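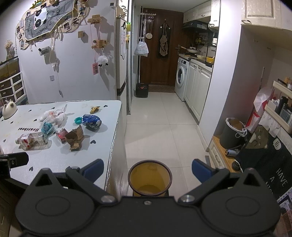

Heartbeat table before clearing, amber bin alongside.

October 2023

Started on the tabletop litter set today, the one I've been promising to get to ever since we finished the paper cups. The idea (for anyone picking this notebook up cold) is to settle on one mixed set of everyday rubbish that we can lay out on a small table, clear into a bin, and lay out again, so that all our notes on clearing talk about the same things. I've been calling it the Sellarwood set on the box lid, after the shelf it lives on, and I suppose that name will stick now whether we like it or not.

What went on the table: the clear bottle, already crushed, with its red and white label and the white cap left on. The blue drink can, dented. The round teal lid, which I'd put down touching the end of the can. Torn piece of brown corrugated cardboard, half folded so it stands up a bit. Then the wrappers, all crumpled: light blue, gold, red and white. And the translucent white bag with the pinkish patches, scrunched up behind the blue wrapper.

I do like this table for the job. The sheet with the little black hearts is glossy and pale, so the can and the cardboard show up beautifully, but the white bag is another matter, and I'd be glad of a second opinion on whether it belongs in the set at all. Arif Ekanayake thinks it should stay, on the grounds that real tables have pale bags on them, and he's probably right. I'd still like to try a plain dark cover once, just to compare. There's one in the Planik crate if it hasn't wandered off.

The cat ornament stays put! It is furniture as far as this set is concerned, same as the panda banner and the photos on the wall. I'm very fond of that corner and would rather not strip it bare for the sake of tidiness. Please write down if you move the cat, though, even a little, or we'll be arguing over the layout sheets again in December.

Bin: the amber one with the dark brown rim, on its own beside the table. You can see through it well enough to tell what's in there, so I'd like to keep it in preference to the Karagiannis pail, which has a nicer mouth but hides everything.

Plan is 30 clearings with this layout, then shuffle the pieces and carry on up to 100. Bottles and cans get flatter every time they're handled, so I've put 2 spare bottles in the box, and we should save cans from lunch (rinsed, please, I'm begging you all). Cardboard we have plenty of. The gold wrapper is the only one of its kind and I can't remember what it came off, so treat it kindly.

Still to do:

- draw the starting layout on the Tevov grid paper, with the can and lid touching
- decide about the white bag
- label the box on the side as well as the lid
- ask Arif whether he wants the bottle cap left on or dropped in as a separate piece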